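Utilizamos cookies propias y de terceros para mejorar la navegación y elaborar estadísticas de uso. Si continúa navegando, consideramos que acepta su uso. Aceptar | Configurar | Más información

Portal de incidencias de Stellstead
Incidencia 3331: el inventario del juego de cocina no admite el cierre por discrepancia entre piezas y denominaciones

Estado: cerrada
Prioridad: media
Servicio solicitante: Préstamo de material, centro de Stonley
Persona solicitante: Effie Tosh
Persona asignada: Rekha Dubey, Soporte de inventario
Aplicación afectada: Sarkix, módulo de material didáctico
Ficha afectada: «Cocina y alimentos, juego Chidiac»

Descripción inicial de la solicitante

Por la presente se comunica que la ficha del juego de cocina no puede cerrarse en Sarkix. Al completar la revisión de octubre y pulsar «Validar contenido», la aplicación devuelve el mensaje «Existen denominaciones sin pieza asociada» y deja la ficha en estado provisional. Mientras permanezca en dicho estado, el juego no figura como disponible y el centro no puede tramitar las solicitudes de préstamo pendientes.

Se ha repetido la validación en 3 ocasiones, desde dos puestos distintos y con dos usuarios diferentes, con idéntico resultado. También se ha cerrado la sesión y se ha vuelto a abrir entre un intento y otro. El resto de las fichas del centro se valida con normalidad.

A juicio de este servicio, el origen puede hallarse en la lista de denominaciones que se importó con la última actualización. Varias de ellas no se corresponden con los nombres que empleamos en Stonley, y al menos una parece duplicada. El material está extendido sobre la mesa blanca, con la botella roja de tapón blanco tumbada.
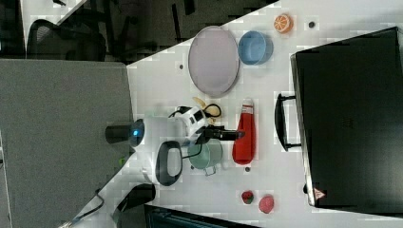 Se ruega asimismo que se aclare si la denominación «Recipiente verde» debe aplicarse a una pieza o a varias. En la lista aparece en dos líneas consecutivas, con el mismo texto y sin código que las distinga. La persona que realizó la revisión marcó ambas como presentes, pero no ha podido determinar a qué pieza corresponde cada una.

Effie Tosh
Préstamo de material, Stonley

Registro de actuaciones

9:10. Rekha Dubey
Se acusa recibo de la incidencia y se asigna al grupo de Soporte de inventario. Se ha reproducido el error en el entorno de pruebas con una copia de la ficha. El mensaje coincide literalmente con el comunicado por el centro, de modo que se descarta un fallo del puesto o del navegador.

Se solicita a Stonley la siguiente información:
- Si la ficha se modificó manualmente después de la importación.
- Si el centro conserva la hoja de contenido en papel que acompaña a la caja.
- Si la botella se considera parte del juego o se guarda por separado.

Hasta recibir respuesta, se ruega no eliminar ninguna línea de la ficha. La eliminación de una línea con historial obliga a reconstruirla a mano y retrasa la resolución.

9:45. Effie Tosh
Se responde por el mismo orden.

La ficha no se ha modificado a mano. Únicamente se marcaron las casillas de presencia y se anotó en el campo de observaciones la palabra «revisado».

La hoja en papel se conserva. Es la versión anterior, anotada a lápiz, y en ella el escurridor figura como «colador grande». La lista de Sarkix no contiene ni «colador» ni «escurridor».

La botella forma parte del juego. Se guarda en la misma caja y se presta siempre con él. En la hoja en papel consta como «bote de kétchup», denominación que tampoco aparece en la aplicación, donde se lee «Envase de salsa».

10:20. Rekha Dubey
Se agradece la respuesta. Con los datos aportados se ha revisado la tabla de equivalencias del módulo. La importación sustituyó los nombres propios del centro por una nomenclatura común, prevista para todas las dependencias de Stellstead. La sustitución se hizo por color y por tipo general, lo que resulta insuficiente cuando dos piezas comparten ambos rasgos.

Tal es el caso de las piezas verdes. El escurridor ovalado y la taza tienen un tono muy próximo, y la tabla los ha reunido bajo «Recipiente verde». La aplicación ha creado dos líneas, pero con un único identificador interno, y por ello una de ellas queda siempre sin pieza asociada aunque se marque como presente.

Se ha comprobado que la misma regla afecta a la fruta roja. Las fresas constan como «Fruta roja» en una sola línea con el campo de unidades vacío. Este defecto no impide la validación, pero conviene corregirlo en la misma intervención.

Para fijar los nombres definitivos se precisa que el centro indique en qué se distinguen el escurridor y la taza.

10:50. Effie Tosh
Se indica lo solicitado. El escurridor es la pieza ovalada con perforaciones y dos asas planas; la taza tiene una sola asa. La botella se ha dejado en pie sobre el plato.

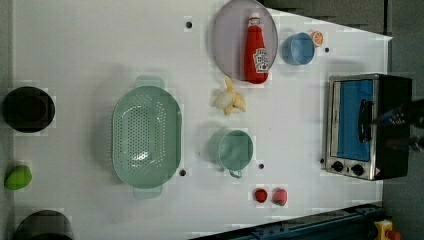

Se aprovecha esta comunicación para plantear una segunda cuestión. El centro desea saber si el horno tostador debe incluirse en la ficha del juego. En la hoja en papel no figura, pero una persona usuaria lo solicitó el curso pasado junto con el resto de las piezas y hubo que tramitar la petición por correo. Si la ficha va a rehacerse, sería preferible dejar resuelto este punto.

También se consulta el tratamiento del plátano. En la lista importada aparece como «Fruta amarilla», expresión que las familias no reconocen al leer el albarán. El centro propone «Plátano de juguete».

11:30. Rekha Dubey
Respecto del horno: no debe incluirse. La ficha «Cocina y alimentos» admite exclusivamente menaje y alimentos de juguete. Los aparatos se registran en la categoría «Equipamiento», con su propia ficha y sus propias condiciones de préstamo. Si el centro desea vincular ambas fichas, puede hacerlo desde la pestaña «Relaciones», sin intervención de este grupo.

Respecto del plátano: se acepta la propuesta. La nomenclatura común permite un nombre público distinto del nombre técnico, y es el nombre público el que se imprime en el albarán. Se aplicará el mismo criterio a la rodaja de naranja, que constaba como «Fruta cítrica, porción».

Se ha preparado la siguiente correspondencia, que se somete a la conformidad del centro:

«Recipiente verde» (primera línea) pasa a ser «Escurridor ovalado verde».
«Recipiente verde» (segunda línea) pasa a ser «Taza verde con asa».
«Recipiente azul» pasa a ser «Taza azul claro».
«Vajilla llana» pasa a ser «Plato grande, lavanda grisáceo».
«Envase de salsa» pasa a ser «Botella roja con tapón blanco».
«Fruta amarilla» pasa a ser «Plátano de juguete».
«Fruta cítrica, porción» pasa a ser «Rodaja de naranja de juguete».
«Fruta roja» pasa a ser «Fresas de juguete», con el campo de unidades obligatorio.

12:05. Effie Tosh
Conforme con la correspondencia, con una salvedad. En Stonley la pieza azul se ha llamado siempre «cuenco», y así la piden las personas usuarias. Se ruega valorar si puede mantenerse ese término en el nombre público.

12:15. Rekha Dubey
Se mantiene «Taza azul claro» como nombre técnico y se registra «Cuenco azul claro» como nombre público. La búsqueda del catálogo localizará la pieza por cualquiera de los dos.

La modificación se aplicará en el entorno de pruebas a continuación. El proceso requiere 10 minutos, durante los cuales la ficha no debe abrirse en modo de edición.

12:40. Rekha Dubey
Modificación aplicada en pruebas. La ficha se valida sin avisos. Se ha asignado un identificador propio a cada una de las dos piezas verdes y se ha retirado el identificador compartido. El historial de préstamos anterior se conserva íntegro y queda asociado al escurridor, por ser la línea más antigua. Si el centro detecta un préstamo antiguo que correspondiera a la taza, podrá solicitar su traslado.

Antes de pasar el cambio a producción se necesita una comprobación por parte del centro. Deberá efectuarse con las piezas delante y siguiendo la lista nueva, sin recurrir a la hoja en papel, para verificar que cualquier persona del servicio puede identificar el contenido únicamente por los nombres.

13:30. Effie Tosh
Comprobación realizada. La ha llevado a cabo personal que no participó en la revisión inicial. Ha identificado todas las denominaciones a la primera, incluidas las dos piezas verdes. La única duda surgió con el plato, porque el color se lee de forma distinta según la luz; la persona propuso «gris», otra compañera «lila». Ambas coincidieron en que no hay otro plato en el juego con el que pueda confundirse, de modo que el nombre puede quedar como está.

El plato está vacío y las dos fresas quedan bajo la taza verde.

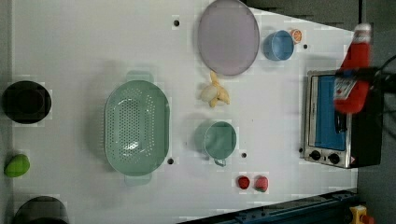

Resolución

13:50. Rekha Dubey
El cambio se ha trasladado a producción. La ficha «Cocina y alimentos, juego Chidiac» se encuentra validada al 100 % y figura como disponible en el catálogo de Stellstead. Las solicitudes de préstamo retenidas se han liberado en el orden en que fueron presentadas.

Causa: asignación de un mismo identificador a dos piezas de igual color y tipo general durante la importación de la nomenclatura común.

Solución: desdoblamiento del identificador, renombrado de las líneas afectadas y activación del nombre público en el albarán.

Indicaciones para el centro

1. Retirar de la caja la hoja en papel anterior y sustituirla por la que genera Sarkix desde «Imprimir contenido». La hoja antigua puede archivarse, pero no debe acompañar al préstamo.
2. Cumplimentar el campo de unidades de la línea «Fresas de juguete» en cada devolución. La aplicación no permitirá continuar si se deja en blanco.
3. No utilizar el campo de observaciones para indicar que la ficha está revisada. Existe una casilla específica en la cabecera.
4. Registrar el horno tostador en «Equipamiento» si se prevé prestarlo.

Se ha abierto una petición interna para revisar las demás fichas importadas con la misma regla de color. Los centros que reciban el mensaje «Existen denominaciones sin pieza asociada» deberán citar la incidencia 3331 en su comunicación.

14:10. Effie Tosh
Se confirma que la ficha puede consultarse y que el primer albarán se ha impreso con los nombres nuevos. Por parte de Stonley puede procederse al cierre. La alta del horno en «Equipamiento» se tramitará en una solicitud aparte.

14:15. Rekha Dubey
Incidencia cerrada con la conformidad de la solicitante.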